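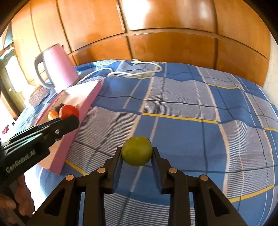 We've got a first result from the Drulside project, so a short thread on it.

The question was simple. If you teach a robot to pick and place fruit using only recordings made by people with hand-held grippers, in their own homes, does it matter how many homes you use?

We had 800 recordings to train on. One set came from a single room. The other was the same size but spread over 21 homes – beds, worktops, floors, whatever people had.

Both policies were then run on the arm at our Dallimthorpe lab, on a table neither had seen. 241 trials in all, split as evenly as we could manage.

The single-room policy was fine with fruit on a plain surface. Put a checked cloth down and it started closing its fingers short of the fruit.

The many-homes policy coped much better with patterned cloth. It was a bit slower to start each reach, and we don't know why yet.

Neither was good at small soft fruit. Most of the failures there were squeezing too hard. The recordings hold finger width but no force, so I'm not surprised.

Lighting mattered less than I expected. Sun coming in from a window hardly changed the scores for either one.

Two-handed tasks are next. We ran 40 of those in February with the old Grakby code and the timing between left and right hands was off, so I'm leaving them out.

Write-up is with Gwilliam for checking. The trial sheets will go up with it – failures included.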